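Plarkcombe Publishes Working Practice for Tabletop Manipulation Cells

Document covers gripper clearances, operator position and cable routing for arms used on open benches

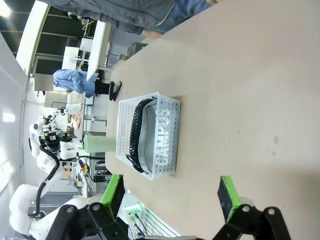

CLIDETGATE, Sunday, January 13, 2019. Plarkcombe today released the first public edition of its working practice for robot arms that handle household and textile items on open tables. The document, titled Cropper, applies to single-arm and two-arm cells in shared rooms where people work near the arm without a fixed fence. It is free to download and may be used in whole or in part.

Cropper does not replace national or international safety standards for industrial robots. Sites that fall under those standards must continue to meet them. The practice sets out how an arm should be installed, started, supervised and stopped in a room that also holds desks, storage and other machines, and what should be written down each time.

"Most of the rules we had were written for cells with a fence and a gate," said Yabsira Tilahun, lead author of the document. "Our arms stand on the same floor as the desks. We needed text that an operator could read at the table and follow without calling an engineer."

The first edition contains four parts.

Part A covers the work surface. Tables must be level and fixed against movement. Items not used in the current task may stay on the table only if they are outside the marked reach of the fingers. Containers should be open at the top and placed so that both fingers can clear the walls with the wrist at its normal approach angle. Baskets with perforated walls are permitted. The maximum opening of the gripper must be entered on the cell sheet before a new container is brought into use.

Part B covers soft items. Pouches, cases, straps and folded cloth change shape when gripped, and a strap can catch on a finger or on the rim of a container. Cropper requires a slow first lift, a pause above the rim, and a stop if the measured load differs from the expected load by more than the limit on the cell sheet. Straps and loops longer than the finger must be listed as a separate hazard. Finger pads must be checked for wear at the start of each shift and replaced in pairs.

Part C covers people. One named operator is responsible for each arm while it is powered. The operator stands beside the table with the stop control within reach and does not put a hand inside the marked reach while the arm is enabled. Other people in the room may carry on with their own work outside the floor marking. Where a second robot shares the room, it must have its own operator or be in a locked stop state. A single person may not supervise two powered machines.

Part D covers wiring and wrist-mounted equipment. Cables must be routed so that they stay clear of the finger linkages through the full range of wrist rotation. Connectors at the wrist must be held by a latch or screw. Status lights must remain in view of the operator in the normal working position. Bolts on the linkages are to be checked with a torque tool at the interval given by the arm's maker.

Before release, the draft was tested at Clidetgate over 1027 logged sessions. Operators filed 504 comments on the text, of which 402 led to a change in wording or in a stated limit. Most of the changes were made to Part B. The earlier draft treated soft and rigid items under the same lift rule, and operators reported that the rule was too loose for items with straps and too strict for plain boxes.

"The comments on hand position were the hardest to settle," said Karabo Ndlovu, who ran the trial. "People want to straighten an item between cycles. The final text allows that, but the arm has to be disabled first and the log has to show it."

Session logs for the trial were kept in Ovau, Plarkcombe's record-keeping tool. The log template is included as an annex and can be filled in on paper. Sites may use other software provided that the same fields are kept, including operator name, container type, item type, stop events and the reason for each stop.

Comments on the first edition will be accepted through the end of February. Proposed changes should give the part and clause number and describe the cell in which the problem was found. Edition 2 will add clauses on mobile bases and on handover of items between a robot and a person, neither of which is covered in the current text.

Copies of Cropper and the log template are available from the Plarkcombe standards desk at Clidetgate.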